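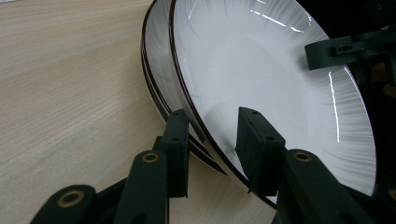
Unit 6: Deductibles in Property Coverage
Instructor: Usha Chowdary
Revised April 25, 2022

6.1 Terms

A deductible is the part of a covered loss that the policyholder pays. Two forms matter for this unit. A flat deductible is a fixed dollar amount. A percentage deductible is a share of the insured value of the dwelling, as shown on the declarations page. It is not a share of the loss. Students mix these up every term, and the error carries through the whole calculation.

6.2 Triggers

Percentage deductibles usually apply only to named causes: wind, hail, hurricane, earthquake. The policy states what sets the deductible off. A hurricane trigger may depend on an official storm warning, a wind speed, or a storm having been named. Read the trigger wording before doing any arithmetic. If the trigger is not met, the flat deductible applies.

6.3 Worked case: Prurden

Dwelling limit: $400,000
Wind deductible: 2 percent
Flat deductible, all other causes: $1,000
Roof damage from wind: $9,270

Wind deductible = 0.02 x 400,000 = $8,000
Payment = 9,270 - 8,000 = $1,270

Had the same damage come from a fallen tree with no wind involved, the payment would be $8,270. Assume replacement cost settlement in both cases.

6.4 Losses below the deductible

In the Isgate hail file (course packet, Table 3), 227 claims were reported and 30 closed without payment, all of them under the deductible. Such claims may still appear in a loss history report. Whether they affect renewal depends on the carrier and on state law.

6.5 Separate events

Two storms in one season normally mean two deductibles. Some states limit this for hurricanes by applying a single deductible per calendar year. Check the date of loss for each item. A storm in October and a second one in January fall in different years.

6.6 Reading and problems

Sperling, chapter 9, omitting the section on commercial blanket limits.
Problems 4 through 11. For problem 7 use the Skutorer policy form, page 2, and cite the trigger clause by paragraph number. Show all steps.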